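We use cookies to remember your preferences and count visits. By carrying on you agree to this. Manage settings

2023-04-14

So the budget is in! I pressed send, made a cup of tea, then opened the spreadsheet again straight away and found a row I'd added up twice. It was in our favour, luckily, so I've left it for now and will own up at the next meeting.

A few of you asked after the January post how the kit list was coming along, and I kept saying "nearly there" when it was nowhere near there. I'd never done one of these from scratch before. At my old job you told someone what you wanted and it either appeared or it didn't. Now it's me with the spreadsheet, and I've got opinions about cable ties and everything.

Quick recap for anyone new. We're a small group recording people doing everyday desk and kitchen jobs with hand-held grippers (one in each hand, markers on the front so we can work out where they are), and the recordings go into training an arm to do the same sort of thing. Wiping, folding, putting the pen back in the pot. The arm lives elsewhere and has its own budget, which I'm very pleased about. Mine is the people end: grippers, cameras, furniture, leads, cloths. Lots and lots of cloths.

The first draft was all wrong. I started with the exciting stuff, as I think everybody does, and had a beautiful section on grippers with four suppliers compared across the top, and then a single row at the bottom that said "misc". I'd put £100 in misc! For the year! We got through that in the first fortnight of the trial, mostly on extension leads, gloves and sticky tape, and I'm still not sure where all the tape went.

So for the second draft I did it the other way round. I sat in on sessions with a notebook and wrote down every single thing that got picked up, plugged in, stuck down, moved out of the way or sworn at. It took ages and I'd recommend it to anyone. You find out that the person doing the recording wants somewhere to put the grippers down that isn't the desk they're tidying. You find out that the chair is always in the wrong place. I had no line for chairs, stools or anything to sit on, and I'd also forgotten that people need a rest, which says a lot about how I'd been thinking about it.

Grippers, then. We've been trying out a pair from Gulent and a pair from Grildale, and I went into it sure I'd end up recommending the cheaper ones. The Grildale ones are cheaper by a fair bit. They're also heavier at the front, so by the end of a long session everybody's wrists are complaining, and the fingertips wear smooth faster than I'd like. Spare fingertips come in packs, postage on top, and once I'd put those in for the year the gap had shrunk to almost nothing. Gulent sell theirs singly and they do seem to last. I've asked for Gulent for the main set and kept the Grildale pair on the list as the spare, and if anyone in purchasing is reading this, please don't swap them round to save money, I will cry.

How many to ask for was the bit I went back and forth on most. You need two for one person, obviously. But if one breaks you haven't lost half a person, you've lost the whole session, and the other gripper sits there looking fine. I've gone for five. Two in use, two charged and ready, one in the box for the day when something gets dropped on a tiled floor. Somebody told me that was greedy. Maybe! I'd sooner be told no to the fifth than have to explain an afternoon of people standing around.

Markers are cheap as chips if you print them yourself and annoyingly dear if you buy them made up on something stiff. We print ours. What I hadn't costed was the time, because they get scuffed and somebody has to peel off the old ones and get the new ones dead straight, and that somebody is usually me with a ruler and a bad temper. I've put in for one batch of the nice ones to see if they hold up. If they do I'll make the case properly next year.

Then furniture, which made me laugh, as I hadn't expected to spend any of this on furniture at all. The whole point is that people do the jobs in places that look like real places, so you want desks with shelves over them and drawers underneath and a bit of clutter. We could buy a lot of it new. We could also go round the second-hand place near the station with a van, and I know which of those I've budgeted for. The only trouble is that second-hand furniture never matches the measurements in the listing, so please, please take a tape measure. I've got a very handsome cabinet that won't go through our door. It's in my hall at home. If you want it, email me.

Shelving I'd say is worth getting right, by the way. Cubbies and open shelves make for much better recordings than one big clear desktop, because reaching up and under things is where it gets tricky and tricky is what we're after. Wall-mounted if your landlord allows it. Ours took some persuading and there's now a line in my budget called "making good", which is filler and paint and somebody's day.

Power! I was so casual about power. Each gripper charges, each camera charges, the laptops want plugging in, then there's a lamp and a keyboard and whatever else is part of the task. Have a walk round your room and find out where the sockets really are before you draw your lovely plan, and then price up floor covers for the leads as well. I priced the leads and forgot the covers. Cable covers for a room cost more than you'd think – I got a quote from Skesel that made me sit down, then found they do an offcut length nobody advertises, for much less, if you ring up and ask nicely.

I had a proper wobble over storage too. Recordings are enormous. I'd worked out a figure from the trial and felt very clever, and then realised the trial sessions had all been short ones. I've asked for four drives, in two pairs, so everything's kept twice, and one of the pairs goes home with me in a padded bag. I did look at doing it all online and the monthly cost kept creeping up every time I changed a number, so that's parked.

A word about where to go for advice, as I get asked. There's a little group called Hầu that meets up online to swap notes on this kind of set-up, and they've been lovely. Their shared kit list saved me at least a week. It's very honest about what broke. I copied their idea of having a column called "regret" where you write down, for each thing on the list, how you'd feel if you didn't get it. You'd be amazed how many rows say "fine really". I took out a second monitor, a posh trolley and a label printer (I miss the label printer already).

What I haven't cracked is how to budget for people's time. It's a different pot from mine, so strictly it isn't my problem, but kit and time push against each other constantly. Better grippers mean fewer breaks, spare batteries mean less waiting about, a decent chair means somebody will come back next week. I've tried to say so in the notes next to each line. Whether anybody reads the notes is another matter.

And the cloths. I said lots and I meant it. Get bright ones, get them in different colours, and get more than one thickness, because a thin one crumples up in the fingers in a totally different way from a thick one and we want both in the recordings. They need washing as well, so I've put washing powder in the budget, and I'm told this is the first time washing powder has appeared in one of our equipment bids. It's under consumables if you're looking.

I should hear back in a few weeks. If it's a yes to the lot I'll put the whole spreadsheet up here with the prices in, and if it gets cut I'll put it up anyway with the cuts marked, which might be more useful to somebody. 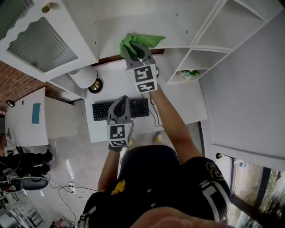 Oh, and I did fix the row I'd added up twice, in the end. It bothered me all through writing this. It means we're asking for slightly less than before, so I've moved the difference into misc, where it'll be gone by the end of the month. Next time I'll do the stools, as I've now got strong feelings about stools.

Filed under: Work stuff, Robots, Spreadsheets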